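Minttu Rantala
January 4, 2018

New year, new tablecloth! I finally gave in and got the marble print one (white, black and a big slab of pink, yes, all three at once) and I'm weirdly excited about it.

Folding it is another story. Mine lived in a drawer for 3 days and came out with creases I could've ironed for 30 minutes. So now I fold it in half with the print facing in, smooth it flat with my palms, then roll it instead of folding again.

Pirjo says hang it over a door. Pirjo has more doors than I do.

Also it has gold lettering, SIMPLE BEAUTIFUL, family & happy, and I keep reading it out loud at breakfast.

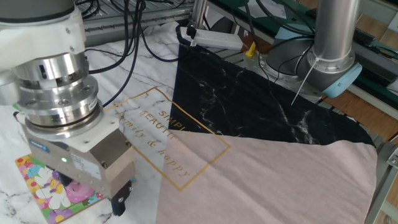
Which way should the print face when you fold a tablecloth?
Facing in, so the gold lettering doesn't rub against anything in the drawer.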